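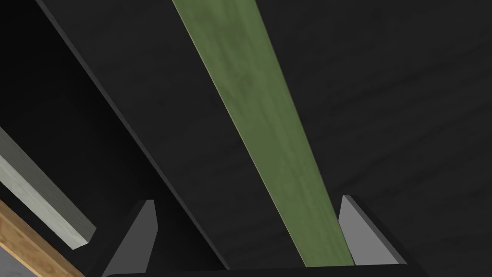

Green strip against the dark slab.

December, 2:40 pm

Second go at the walnut hull dye. Yesterday's bath came out too weak and the wool only took a pale tan, so I put 800 g of hulls in to soak overnight in rainwater from the Trimby tank instead of tap. Much darker liquor this morning. Strained it twice through the old pillowcase and still got grit in the bottom of the pot.

Mordanted two skeins with alum and left one plain for comparison. Brought the bath up slowly on the small burner and held it just under a simmer. Genalyn's thermometer reads high compared to mine, so I went by mine. Dindo says the one at Deddale reads high too, same make.

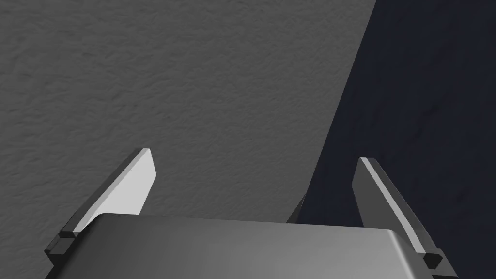 The plain skein coloured nearly as well as the mordanted ones, as Obed said it would - walnut doesn't seem to care much about alum. I'd still use it for anything going to Prandolville, where it will sit in a bright window. Need to run a proper light test before we promise anybody anything. Cards are cut, just need winding.

Iron afterbath next. Added 5 mL of the iron liquor to fresh water and dipped one mordanted skein for two minutes. Went from mid brown to a greyish brown straight off. Feels a bit harsher in the hand, so keep the dip short.

Used bath is in the lidded grey bucket by the sink. Yayra wants it for the cotton samples, please don't tip it out. Noel, we are low on alum and the pH strips are past date - can you add both to the Ignacio order?

To do: rinse iron skein again, label all three, weigh dry.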